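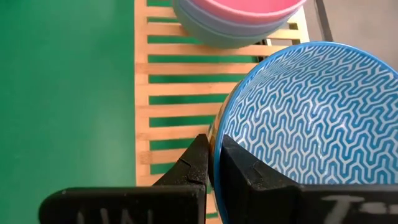 Frauke Rathjen
Coordenadora de recolha de demonstrações, Lillodari

Procuramos participantes para ensinar tarefas de cozinha a um braço robótico

O projeto Clendumora procura pessoas para conduzir um robô por comando remoto, em nossa sala de Londby, durante o mês de agosto. A tarefa principal é arrumar louça: pegar numa tigela pela borda com a pinça, levá-la até uma grade de madeira ou tirá-la de lá, e soltá-la com cuidado. Há tigelas lisas e tigelas com desenho, e algumas são empilhadas umas dentro das outras.

Não é necessária experiência com robôs. Pedimos que o candidato tenha 18 anos ou mais, boa visão (com óculos ou sem) e que possa usar as duas mãos sem dor. Quem joga videojogos aprende os comandos mais depressa, mas a paciência nos interessa mais do que a velocidade. As instruções são dadas em português ou em inglês.

Cada participante faz 3 sessões de 2 horas, com pausas. Na primeira, move-se o braço à mão, para sentir o peso e os limites das articulações. Nas seguintes trabalha-se sentado, com os comandos, e a vista da pinça aparece no ecrã. Uma tigela que cai ou uma pega falhada não é problema e não se desconta nada. Pedimos somente que o participante diga em voz alta quando quer repetir o movimento.

São gravados os movimentos do braço e as imagens da câmara do punho. O rosto e a voz não são gravados. Antes de começar, cada pessoa lê e assina um consentimento, e pode desistir em qualquer momento.

O pagamento é feito por sessão, por transferência, através da empresa Gerlach, que trata também dos contratos. As despesas de transporte dentro de Londby são reembolsadas contra recibo.

Temos 31 lugares. Para se candidatar, escreva-me pelo formulário de contacto da Lillodari, com o assunto "Clendumora, louça", e indique as horas em que está disponível e a mão que usa para escrever. Não é preciso enviar currículo.

Publicado em 16 de junho de 2023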